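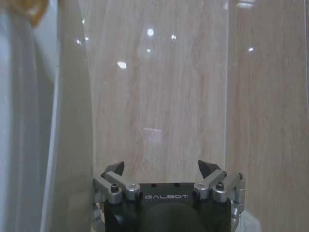
Trilldale Home Board > Bathrooms > Washlet seats in a small bathroom: who cleans behind them, and how?

vkozma
Posted 25/01/2023
We rent a flat with a bathroom the size of a generous coat closet. Glass shower on one side, wall on the other, and between them an electronic toilet with more buttons than my car. The top I can manage. My problem is the hinge area and the gap by the wall, where dust goes to retire. What does everybody use? I've spent 26 dollars on brushes and own four shapes of disappointment.

Constanza E.
Does your seat unit slide off? Mine has a release button on the side. Pull it forward, wipe the ledge with dish soap and a soft cloth, click it back on. Unplug it first. No bleach on the plastic, it goes yellow and then you get to look at it for years.

vkozma
No release button that I can find. The manual is in a drawer at the landlord's house, in spirit.

barnabas_h
Skip the brushes. Anything slim with a smooth handle and a rag over the end will do. Go in from the side, low down, and work up toward the hinge bracket.

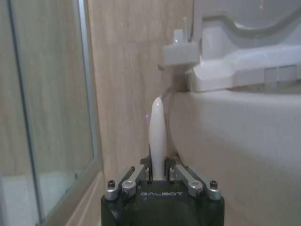 Two passes, one damp and one dry, and don't lean on the bracket. I leaned on mine. A Mellor replacement seat was over 600, so now I'm a gentle person.

Constanza E.
A rag on a stick just moves the dirt around. Take the seat off.

barnabas_h
He can't take the seat off, Constanza. He said so two posts ago.

Constanza E.
He said he can't find the button. Different thing.

Boros_E
Both of you are cleaning the wrong end. Under the front rim is where it gets bad. My order, for what it's worth:

1. Lid up, and make sure it stays up. Mine drops on my head, so I tie it back with a ribbon to whatever is on the wall.

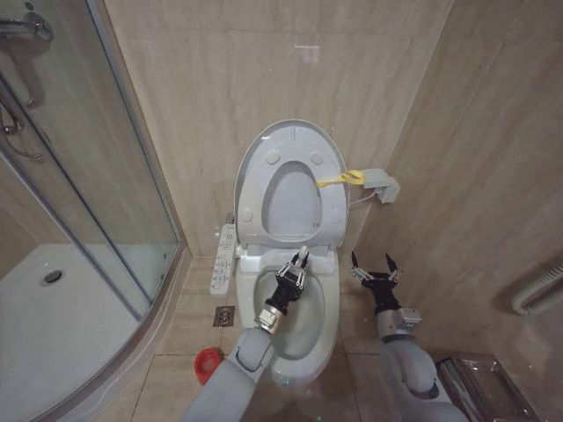 2. Rim and bowl, front to back, seat down first and then seat up.

3. Control panel last, with the power off, unless you enjoy being sprayed.

vkozma
Found the button. It was under the dust. Constanza may now say it.

Constanza E.
I'm saying it.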